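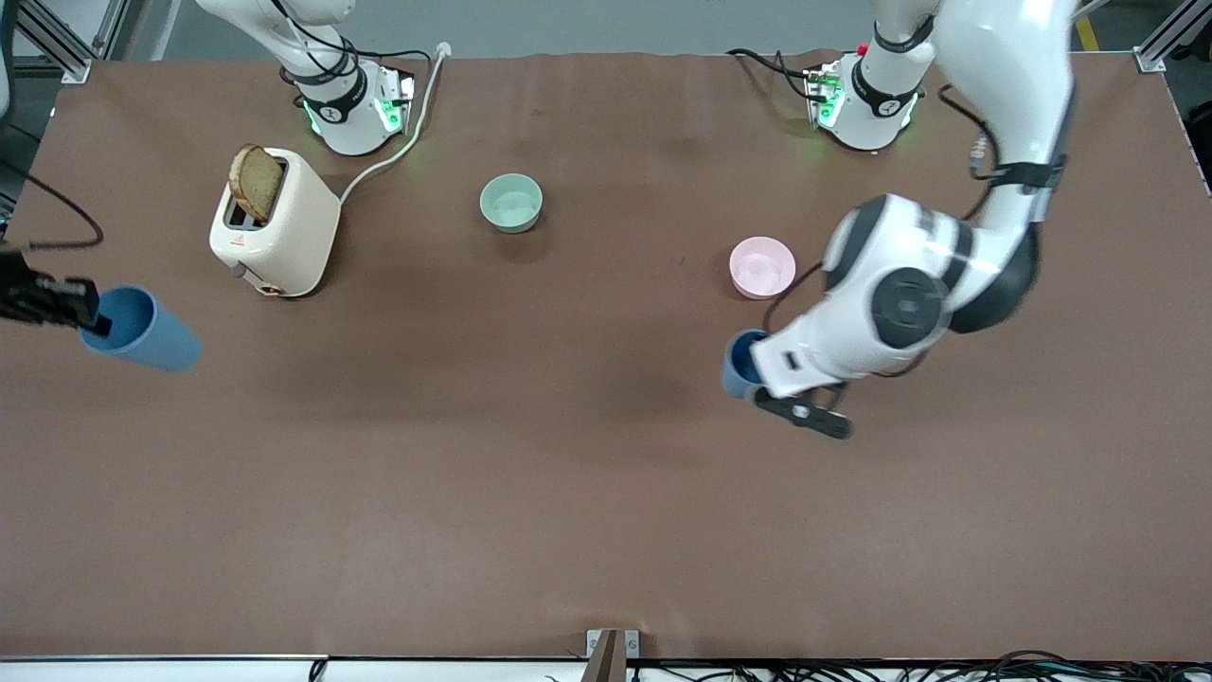 Chapter 3
Heat in the Kitchen

Bread browns when its surface gets hot and dry enough for sugars and proteins to react. Most of the water has to leave first -- this is why fresh bread takes longer than stale. In this chapter we follow heat from the wire to the crust, then work out what a slice costs to toast. Review units of energy on page 172 before you begin.

Comments

Tùng Lưu: Problem 12 should refer to page 80.

Patell: Are the answers to the odd problems posted?

Okex: Used this with my evening class. Clear enough.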